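Why do clothes wrinkle?

I used to think wrinkles were just my shirts being mean to me! Cloth is made of tiny threads, and cotton threads can bend and get stuck that way.
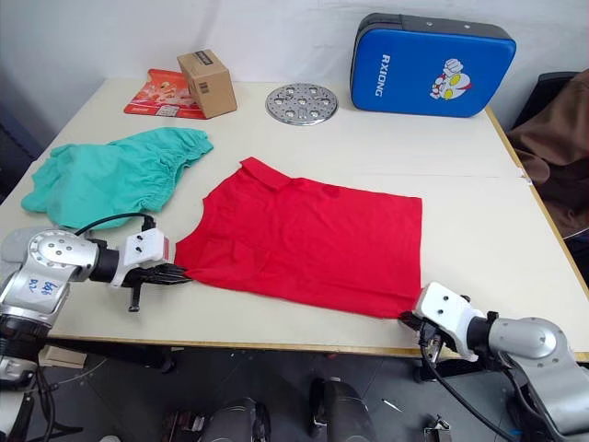

Red and green clothes on a table, wrinkles and all.

Water helps the threads slide into new places. If they dry all scrunched up, they stay scrunched - hello, creases! My neighbor Heriberto hangs his shirts up right away, and they look great.

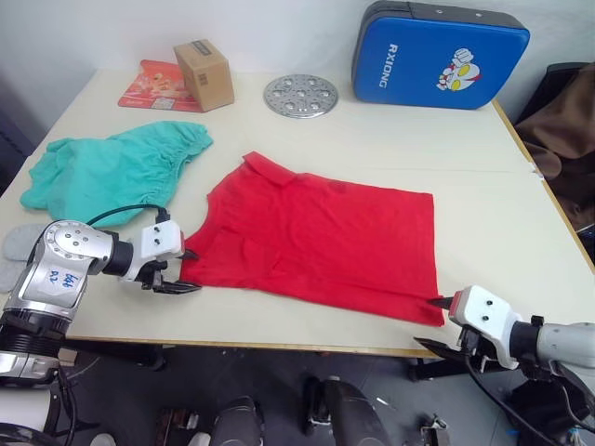

Try it yourself

Wet 2 cotton hankies. Ball one up, lay one flat, and wait until they're dry.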